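工单：交上去的记录被大量退回，原因写“标记冲突”和“起点不稳定”
提交人：Aileen Sison
9月7日 星期二
分享 12　评论 4

一、问题说明

我先写清楚情况。中文不是我的母语，如果有句子不通，请直接在下面改，或者问我，我会再解释一次。

我们在 Murbridge 用 Jirgate 手持夹爪做采集。记录先在本地经过 Kim（上传前的检查程序），然后送到 Skorerex 做验收。这一批一共上传 2000 条。Kim 放行 1709 条，其余的 291 条在本地就被拦住了。放行的 1709 条里，Skorerex 验收通过 1094 条，退回 615 条。

5 月那一批没有这个问题。那时退回的很少，而且每一条都能找到明白的原因，比如人忘记按停止键。这一次退回的数量太大，我认为不可以用“操作员不小心”来解释，所以开这个工单。

退回的说明只有两种：

“标记冲突”：在一条记录里，同一个编号的方块标记同时出现在两个位置。
“起点不稳定”：记录开始以后，夹爪还在做大的移动，没有一个静止的起点。

被 Kim 拦住的 291 条是另一个问题，我放在第五部分写，请不要混在一起。

二、环境

夹爪：Jirgate 手持式，每套左右各一只，带标记。
本地程序：Kim，当时是默认设置，没有改过。
验收：Skorerex，规则是上一版，退回之后我才收到新版的说明。
场地：Murbridge 的大厅。同一时间有几组人在工作，组和组之间没有画线。

关于场地我要多说一句。以前我们是一组一组轮流做，每组做完才换下一组。后来为了赶进度，改成几组同时做。这个改变没有写进任何文件，是口头说的。我查了很久才想到要问这件事，因为在我的检查表上，“场地”这一栏一直写着“没有变化”。

三、已经试过的办法

1. 重新上传。选了一小部分被退回的记录，原样再送一次。结果相同，说明不是传输损坏。

2. 重新校准。按照 Jirgate 手册，把两只夹爪各张开、闭合三次，再看开合的读数。读数正常。校准之后新采的记录，仍然有“标记冲突”。

3. 更换标记贴纸。有同事怀疑旧的贴纸边角翘起来，影响识别。换新以后没有改善。补充一点：换贴纸的时候，我们从同一张打印纸上剪下来，给两套夹爪都贴了。当时没有人觉得这样有什么不对。后面会说到，这是错误的做法。

4. 调整灯光。把靠窗一组的桌子转了方向，避免反光。“标记冲突”没有减少，不过开合读数跳动的情况少了一点，所以这个改动保留下来。

5. 单组试采。请其他组停下来，只留一组做同样的任务。这一次没有出现“标记冲突”。“起点不稳定”还是有。

第 5 项的结果最有用。它告诉我这两种退回的原因不是同一个，应该分开查。

四、原因分析

4.1 标记冲突

我把退回的记录按照时间排好，再和当天的排班表对照。出现冲突的时间，基本都是相邻两组同时在做，或者一组在做、另一组拿着夹爪从旁边走过去。夹爪上的镜头视野很宽，旁边的人和旁边的设备都很容易进来。如果旁边那一只夹爪的标记和自己的标记是同一个编号，程序不能知道哪一个是自己的。

我又去检查了所有夹爪上的编号。结果是：有两套完全相同，左边和左边一样，右边和右边一样。这就是第三部分第 3 项留下的问题。但是在换贴纸以前，已经有冲突了，所以我继续问。仓库的记录写明，有一套夹爪出厂的时候就用了默认编号，领用时应该更改，但没有人更改。手册里有这个要求，在附录，字很小。我自己以前也没有读到那一页。

4.2 起点不稳定

这个问题和习惯有关。我站在旁边看了一个上午，没有提醒操作员，只做笔记。我看到以下的情况：

有的人先按开始，再走到桌子前面。
有的人按了开始以后，又低头和同伴商量这一次怎么拿。
有的人把夹爪举在身体前面转一转，看一看夹口里面，然后才放到起点。

我问了他们，大部分人都说，以为前面这一段会被自动剪掉。在 5 月那一批，Kim 确实会剪掉开头的移动部分。后来升级，这个功能默认关闭了。更新说明里有写，只有一行，在“其他改进”下面。

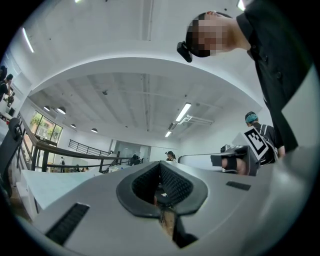
所以“起点不稳定”这一类，我认为责任在流程，不在操作员。他们的做法没有变，变的是程序。如果一个功能影响到人的操作方法，关闭它的时候应该通知每一个拿夹爪的人，只发给管理员是不够的。

4.3 两个原因重叠的情况

有一些记录同时带有两种退回说明。原因可以这样理解：在走向桌子的时候，夹爪的方向还没有确定，镜头有时向上，有时向旁边，更容易拍到别的组。如果起点这一段是干净的，一部分“标记冲突”也会自己消失。因此我建议先处理起点，再处理编号。实际上我们是两件事一起做的，所以下面的结果不能分清楚各自的作用。这一点我应该提前安排好，请后来的人注意。

五、被 Kim 拦住的 291 条

这部分和上面的问题没有关系。我看了拦截的日志，都是任务名称不符合格式。新来的两位同事在名称里用了中文的全角括号，Kim 只接受半角。把括号改掉以后，可以正常放行。

我请求 Kim 的维护人做一个小修改：遇到全角括号，在输入的时候就提示，不要等到上传的时候才拦。如果不能修改，至少把错误信息写得清楚一点。现在的信息是“名称无效”，看到这四个字，人不知道哪里无效。

六、暂时采用的规则

以下规则从本工单开出以后在 Murbridge 执行。我尽量写得简单，每一条都是可以检查的。如果你觉得哪一条做不到，请写在评论里，不要自己跳过。

编号
6.1 每一只夹爪的标记编号在整个场地里必须唯一。左手和右手也不能相同。
6.2 领用夹爪的时候，领用人把编号读出来，由另一个人写在登记表上。
6.3 标记贴纸只能从编号本里取，取一张划掉一张。不可以自己打印。
6.4 出厂默认编号不可以用于采集，只可以用于练习。

开始和停止
6.5 先把夹爪放到起点，停住，再按开始。停住的意思是：手不移动，两只夹爪的夹口都朝向桌面。
6.6 开始以后不要说话商量。需要商量就先停止，这一条作废，重新做。
6.7 做完以后先停住，再按停止，然后才可以拿起夹爪。
6.8 拿着夹爪走路、站着等、和别人讲话，都必须是停止状态。按键之后要看指示灯，不要只听声音，大厅里声音太多。

位置
6.9 两组同时工作的时候，背对背，或者中间放隔板。不要面对面。
6.10 不在采集的人不要站在操作员身后看。如果需要看，站在侧面的等候位置。
6.11 不用的夹爪放回支架，标记朝下。

检查
6.12 每采 12 条，由组长打开最后一条看开头。只看开头，不用全部看完。如果开头有移动，这 12 条都要看。
6.13 每天第一次采集以前做一次开合校准，换电池以后再做一次。
6.14 检查结果写在纸上，字可以不好看，时间和编号要写对。

人的脸和隐私
6.15 镜头里可能会出现经过的人。送到 Skorerex 以前，所有的脸都要经过打码步骤。这个步骤不可以手动关闭。
6.16 如果有人不愿意出现在记录里，停止采集，等他离开，或者换一张桌子。不需要问他理由。
6.17 打码以后的文件才可以放进共享文件夹。没有打码的原始文件留在采集电脑上，只有组长和我可以打开。

关于 6.15，有人问我，既然人的脸会被打码，为什么还要避免拍到人。我的回答是：打码只处理脸，不处理衣服、声音和动作。少拍到一个人，总是比拍到以后再处理要好。而且对于我们的任务，旁边的人没有用处，只会增加检查的时间。

七、执行之后的情况

第一天，按照新规则采集。操作员觉得慢。特别是 6.5，很多人手已经习惯了先按键，需要有人提醒。下午好一些。Skorerex 的结果里没有“标记冲突”，“起点不稳定”还有几条，都来自同一张桌子。我去看了，那张桌子太高，个子小的同事把夹爪放到起点的时候手臂悬空，不能完全停住。换了一张可以调高度的桌子。

第二天，“起点不稳定”也没有了。但是 6.12 执行得不好。有一位组长连续采集，忘记检查，到休息的时候才一次看完。我和他谈过，他说手里拿着夹爪，没有办法操作电脑。这个意见是合理的。我们改成由等候的人来检查，组长签字。

第三天，有一个人从旁边的组借了一只夹爪，没有登记。因为编号现在是唯一的，所以没有冲突，但是登记表上的左右手对不上，花了一些时间才找到。增加一条规则：

6.18 借用也算领用，按照 6.2 做。

八、退回的 615 条怎么处理

我原来希望可以全部修复。和 Skorerex 的支持人员讨论以后，决定如下：

只有“起点不稳定”的：打开 Kim 的剪切功能，剪掉开头，重新送验。剪切以后，由人抽看。
只有“标记冲突”的：如果冲突只出现在开头，同样剪掉。如果出现在中间，作废，不做修补。
两种都有的：先剪切，再看中间有没有冲突，有就作废。

为什么中间的不修补，我写一下理由，因为已经有三个同事来问。夹爪的开合宽度是从标记算出来的。如果有一段时间程序跟的是别人的标记，那么那一段的宽度是别人的宽度。我们可以猜一个数填进去，数据看起来会很平滑，但它不是真的。一条看起来正常的错误记录，比一条缺少的记录更麻烦，以后没有人能把它找出来。

另外，已经通过的 1094 条也要抽查。Skorerex 的旧规则只在两个相同标记同时可见的时候报告冲突。如果自己的标记刚好被物体挡住，只看到旁边的那一个，旧规则不会报告。新规则会比较前后的位置，可以发现这种情况。我已经申请把这 1094 条用新规则再验一次，还在排队。

九、需要别人帮助的事

给 Kim 的维护人：
a. 剪切功能的默认状态，请在启动的时候显示在屏幕上。
b. 全角括号的提示，见第五部分。
c. 上传以前检查编号是否和登记表一致。这个可能比较难，可以放在后面做。

给 Jirgate 的支持：
d. 请把“默认编号必须更改”从附录移到手册的第一页，或者在夹爪的包装里放一张卡片。
e. 请确认，如果标记贴纸有轻微的划痕，识别会不会受影响。手册里只写了“保持清洁”，没有写划痕。

给 Murbridge 的各位组长：
f. 请在地上贴线，把每一组的范围标出来。胶带在我的柜子里，没有锁。
g. 场地或者排班有任何改变，请写到日志里，一句话就可以。

十、评论

评论（4）

周组长：6.9 的隔板现在只有两块，三组同时做的时候不够。另外靠栏杆那一边放隔板会挡路，能不能只用背对背？

Aileen Sison 回复：可以。靠栏杆那一边只用背对背，请把桌子往里移一点，留出走路的位置。隔板给中间的两组用。我已经把 6.9 的意思再看了一遍，“或者”是对的，不需要两个都做。

Kim 维护：a 可以做，放进下一个版本。b 也可以，而且准备直接把全角括号自动转换成半角，转换以后显示给用户看一下。c 需要登记表是电子的，现在是纸的，我们读不到。

Aileen Sison 回复：明白。c 先不做，我去问登记表能不能改成电子表格。b 如果自动转换，请在日志里保留原来的名称，有时候我需要用原来的名称找纸上的记录。

十一、状态

标记冲突：原因已找到，规则已执行，继续观察。
起点不稳定：原因已找到，等 Kim 的下一个版本。
名称格式：已改正，291 条可以重新上传。
1094 条复验：排队中，结果出来以后我在这个工单里更新。
Jirgate 的答复：d 已收到，他们说会转给写手册的人；e 还没有答复。

工单保持打开。

分享 12　收藏 3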